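站桩第二年，我改变了一些想法

九月了，早上六点的时候外面还没有完全亮，这个时间我一般在练站桩。 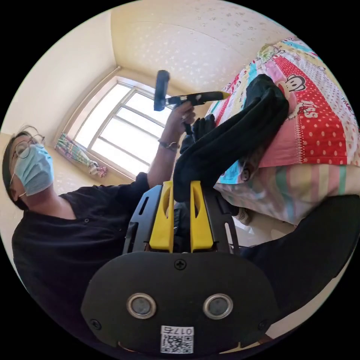 先说明一下，中文不是我的母语。我用中文写这篇，一个原因是练习写作，另一个原因是我学站桩的时候，很多词我先知道中文，后来才知道别的语言怎么说。比如“松”这个字，我到现在也没有找到一个满意的翻译。如果哪里写得不自然，请大家原谅，也可以在下面留言告诉我。

我开始站桩是因为睡眠。那时候我搬到Holcombe不久，工作很忙，晚上躺下以后脑子不停，常常两点还醒着。医生检查过，没有发现什么问题，建议我晚上少看屏幕，下午不喝咖啡。我照做了，好了一点，但是不多。后来一个同事带我去一个小班，老师是Marcus Ostrowski，他年轻时学过太极拳，后来主要教站桩。第一次课我很失望。我以为会学很多动作，结果就是站着，膝盖微微弯，两只手在胸前，好像抱着一个球。十分钟以后我的肩膀很酸，腿也在抖，心里一直在算还有多久结束。

下课的时候我问老师，我是不是做错了。他说没有错，明天在家再站十分钟。我觉得这个回答太简单了，回家的路上有一点生气。

不过我是一个比较听话的学生，所以第二天还是站了。我买了一个小本子，每次站完写一行：几点开始，站了多久，哪里酸，晚上睡得怎么样。到上个星期，这个本子里一共有643行。本子其实早就写满了，我在后面又粘了纸，现在很厚，合不上。

我想写一写这段时间里我改变的看法。

第一个是关于时间。开始的时候我很相信时间长就是好。我在网上看到有人一次站一个小时，就觉得自己也应该这样，每个星期加五分钟。加到四十分钟的时候，我的右边膝盖开始疼，下楼梯特别明显。我没有马上告诉老师，又坚持了十几天，现在想起来很不聪明。老师知道以后让我停了两个星期，然后从十分钟重新开始，姿势也站得高一些。膝盖慢慢就不疼了。现在我每天站17分钟。这个数字没有什么道理，有一天我忘了设闹钟，感觉差不多了就停下来，一看是17分钟，那天站得很舒服，以后就一直这样了。

第二个是关于“气”。这个问题我最怕别人问。我的手在站桩的时候会发热，有时候手指尖有一点麻，好像有很小的蚂蚁在走。有的书上说这就是气，有的文章说是血液流动和注意力的关系。我以前很想弄清楚，看了很多资料，和朋友也争论过。我现在的态度是，我可以说我感觉到了什么，但是不能说那是什么。如果有人告诉我，他隔着墙可以给你发气治病，我会很有礼貌地走开。这样的人我真的遇到过一次，在Braswood的一个健康展览会上，他要先交钱，然后才肯说明他的方法。

第三个是关于“放松”。我的理解以前是没有力气，软软的，像刚洗完热水澡。但是站桩的时候如果完全没有力气，人就倒了。老师常常走到我后面，用两个手指碰一下我的肩膀，什么话也不说，我才发现肩膀又抬起来了。放下去，过一分钟，它自己又上来了。这件事情每天都重复。我想“松”可能是一直在发现自己不松，然后再放一次。我不确定这样解释对不对，学得久的朋友请指教。

睡眠呢？大家最关心的可能是这个。从本子里看，前面三个月几乎没有变化，甚至有几天更差。第四个月开始，我半夜醒的次数少了。但是我必须说，同一个时期我也换了工作，离开了Greenberg，不用再晚上接电话。所以到底是站桩的作用还是换工作的作用，我没有办法分开。可能两个都有。我姐姐说，既然睡好了就不要问那么多，可是我的性格就是喜欢问。

还有一点要写清楚。我没有因为站桩停过任何药，也没有不去看医生。去年冬天我咳嗽很久，班里有一位很热心的同学劝我多站一会儿，说出汗了就会好。我谢谢他，然后去了诊所。站桩对我来说和刷牙差不多，是每天照顾身体的一件小事情。牙疼的时候，大家还是会去找牙医的。

下面是给刚开始的人的几句话，都是我自己的经验，不一定适合每个人。

吃完饭不要马上站，我一般等一个小时。空肚子也不太好，我有一次早上没吃东西，站到一半头晕，只好坐下来。现在我先喝半杯温水，吃一小块面包。

鞋子要平底的。不要光脚站在瓷砖上，冬天脚会很冷。我在客厅的地上铺了一块旧毯子，站在它的边上，脚的位置每天都一样，不用再想。

眼睛可以闭，也可以半开。我闭着眼睛容易摇晃，所以半开，看前面的书架。那个书架是Moduletti的，最上面一层装歪了，我每天早上看见它都想修，站完又忘记了。

不要和别人比时间。班里最年长的一位女士每次只站五分钟，然后坐下来继续做手的姿势。我觉得她站得比我好很多。

如果一天没有站，第二天继续就可以了，不用补。我以前会补，一天站两次，结果第二次总是心里很急，站得很差。

关于费用也有人写信问过我。我现在一个月去上2次课，别的时间都是自己在家练。如果你住的地方没有老师，我觉得先从很短的时间开始也可以，但是最好能找一个人看看你的膝盖和腰，这两个地方自己很难看见。镜子有帮助，不过一转头看镜子，脖子就歪了。

老师上个月说，可以开始学一点动作了，先学八段锦的第一式，“双手托天理三焦”。这个名字我背了三天才背下来，“三焦”是什么我还在查，找到的解释互相不一样。动作看起来很容易，手往上托的时候我的肩膀又跟着上去了，和第一天一样。老师又用两个手指碰了我一下。

下次我想写八段锦，如果到时候我已经学到第三式的话。这篇比我计划的长，我原来只想写2000字。刚才读了一遍，“但是”用得太多了，我先这样发出来，明天再改。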